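The Black Panel

The winter I moved back to Osville I had 600 dollars, a car with one working window, and my aunt's house on Tadness Road until April. She'd gone south for her lungs. The deal was no rent, feed the cat, and get the place clean enough to sell.

I am not a clean person. I want that on the record early. I once moved apartments because of an oven. But my aunt had left a list on the fridge, 68 items long in green pen, and she'd pressed so hard on some of them that the pen went through. Number one was gutters. Number 68 was the black panel, and next to it she'd written "properly" and underlined it.

So naturally I started with the cat, who needed nothing, and then the gutters, which took me a week and a half and most of my dignity. I did the closets. I did the drawer with the birthday candles in it. I found 144 jam jar lids in a pillowcase and not one jar, and I sat on the stairs with that pillowcase for a good long while wondering if there was a cellar I hadn't been told about (there wasn't, I looked).

And every day I walked past the back room, where the panel was, and thought, tomorrow.

You have to understand about the panel. When I was little it hung over the sideboard, huge and shiny, and my aunt let me think it was a window. "It's night in there," she'd say, and I'd stand on a chair with my nose an inch off it and look for stars. She'd bought it from a place called Istent that was going out of business, for 150 dollars, back when that was two weeks of groceries for the whole house. My uncle said it looked like a tabletop somebody forgot to put legs on. She said he could go eat off it, then. It stayed up.

Now it was down off the wall and fixed to a white board in the back room, and it had got dirty the way only black shiny things get dirty. Every fingerprint for thirty years. I'd put my hand on it the first night, just to say hello, and the next morning there was my hand, waving at me.

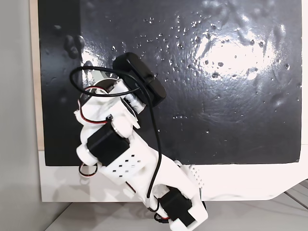

I'd bought a bottle of Tello spray at the hardware store, mostly because the label was yellow and cheerful, and I went at it one gray afternoon with the radio on. Spray, wait, wipe. It sounds so easy! The drops just sat there, fat and smug, each one with a tiny bright window in it, and when I wiped them I got smears, and when I wiped the smears I got different smears. I tried newspaper. I tried one of my good T-shirts. I tried going in circles and then I tried going straight down, and I called it a name I won't put here, and the cat left.

Then there were the bumps. My fingers found them before I did - hard little blobs under the cloth, a whole crowd of them. I picked at one with my thumbnail and it wouldn't budge. I got a flashlight and put my cheek nearly flat against the board to look along the surface, and that's when I went quiet for a bit.

It was glue. It was the silver stars you used to get in a paper packet, or it was where they'd been. I'd forgotten it completely. I was six and I'd told her there weren't any stars in her night and I didn't think it was working right, and she didn't say anything, and the next time I came over there were stars. I was so proud of it for getting better. They must have dropped off one after another over the years, and she must have dusted around what was left, every week, for all that time, with a woman's whole temper and a list for everything.

I called her that evening. She wanted to know about the gutters first, so we did the gutters. Then I said I was on number 68.

"Are you doing it properly?"

I said there was glue on it, and did she want me to take a scraper to it. I could hear her television going, some game show, people clapping.

"What did I write?" she said.

"Properly."

"Well," she said. "So leave that bit alone."

I went back in and did the rest with warm water and an old pillowcase (the one from the lids, I'd finally found a use for it). It took until nearly midnight. I worked up to the edge of the bumps and stopped, and went along the other side of them, and stopped again. Then I turned the lamp off and stood there with my nose an inch away like an idiot. The cat came back in and sat on my foot.

In the morning I crossed off 68 and started on the oven.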